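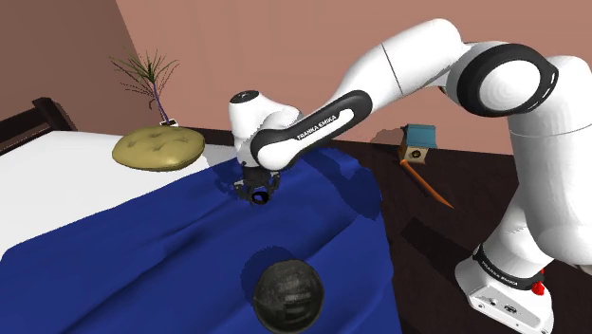
Destenier Adds Hulline Self-Adhesive Label Holders to Its Filing and Archive Range

February 1, 2023

Destenier, a supplier of filing and presentation products for offices, records rooms and print finishers, has added the Hulline series of self-adhesive label holders to its catalog. The series covers ring binders, lever arch files, archive boxes, suspension file rails and shelf edges. It replaces the earlier Allum holders, which will remain on sale until existing stock is used up.

Hulline holders are clear polypropylene sleeves with an adhesive backing and a separate card insert. The insert slides in from one end and can be changed without removing the holder from the file. Each holder is supplied with a blank white insert, perforated in sheets for use in laser and inkjet printers.

Construction

The sleeve is made from two layers of film, welded along both long edges. The front layer is clear with a low-glare finish, so that printed text stays legible under overhead lighting. The rear layer is slightly thicker and carries the adhesive. A thumb notch is cut into the front layer at the open end. The corners are rounded to reduce lifting when files are pushed in and out of a tightly filled shelf.

The film contains no plasticizer. Toner and most printing inks will not transfer from the insert to the inside of the sleeve during normal storage. Inserts printed on inkjet equipment should be left to dry fully before they are placed in the holder.

Open side

Holders are available open on the short side or open on the long side. The short-side version is intended for binder spines and for any position where the holder is mounted horizontally. The long-side version is intended for shelf edges, where neighboring holders may block access from the end. When a short-side holder is mounted vertically, the open end should face up.

Adhesive

Two adhesives are offered. The permanent grade is an acrylic adhesive for board, coated paper, polypropylene and painted metal. Full bond strength is reached 21 hours after application, and files should not be handled by the holder before that time. The removable grade is intended for shelf edges and cabinet fronts where labeling changes with the contents. It can be taken off smooth painted metal and laminated board without residue for up to 90 days. After that period the bond increases and a label remover may be needed.

Neither grade is recommended for bare cloth bindings, leather-grain covers with a deep texture, or surfaces treated with silicone polish. For archive boxes made from uncoated recycled board, the permanent grade should be used.

Application

The surface should be clean, dry and free of dust. The release liner is split across its width. The smaller part is removed first and the holder is positioned against the edge of the file. The remaining liner is then pulled away while the holder is pressed down from the fixed end toward the open end. The insert should be fitted after the holder is in place. A holder applied with the insert already inside may trap a slight curve in the film, and the insert will then be difficult to change.

Sizes and packing

The series is made in three widths: narrow for slim binders, standard for lever arch files, and wide for archive boxes. The standard width fits the spine recess used on the Destenier lever arch range and on most files of the same type. The wide holder has room for a box title, a date range and a review date on separate lines.

Holders are packed flat in resealable bags with matching insert sheets. Additional insert sheets are sold separately in white, yellow, blue and green. Print templates are available for common word processing programs and can be downloaded from the product pages. Templates for the Allum series will not align with Hulline sheets, as the perforation pattern has changed. Customers who hold large quantities of Allum inserts can trim them to size for the standard holder, but not for the narrow holder.

Custom production

For orders in bulk, the holders can be supplied with a printed strip in one color along the closed edge. This strip is normally used for a department name or a color code. Custom widths are made to order by Kanaujia, the converting company that produces the Hulline series for Destenier. Artwork should be sent as a vector file with text converted to outlines. A proof is issued before production and must be approved in writing. Custom items cannot be returned.

Availability

The standard and wide holders can be ordered now, in both adhesive grades. The narrow holder will follow in March, together with the long-side version of the standard holder. Item numbers for the full series are listed in the current price list. Open orders for Allum holders will be filled as placed unless the customer asks for a change. Where the Allum item is out of stock, the order desk will propose the nearest Hulline size before shipping.

Sample packs contain 2 holders in each available width, one in each adhesive grade, with a sheet of inserts. They can be requested through the order desk or added to any regular order. Samples are limited to 3 packs per account.

Storage

Unused holders should be kept in their bags, lying flat, away from direct sunlight and heating equipment. Holders that have been stored in a cold room should be brought to room temperature before use.

About Destenier

Destenier supplies binders, pockets, index tabs, archive boxes and labeling products to office dealers, public records offices and print finishing firms. Products are sold through dealers and directly to account customers.

Press and product inquiries: Destenier order desk, product information section.

Recent releases

Lever arch files now supplied with replaceable finger rings
Revised print templates for index tab sheets
Clear corner pockets: change of pack size
Archive boxes in uncoated recycled board
Allum series: notice of discontinuation
Updated care instructions for suspension file rails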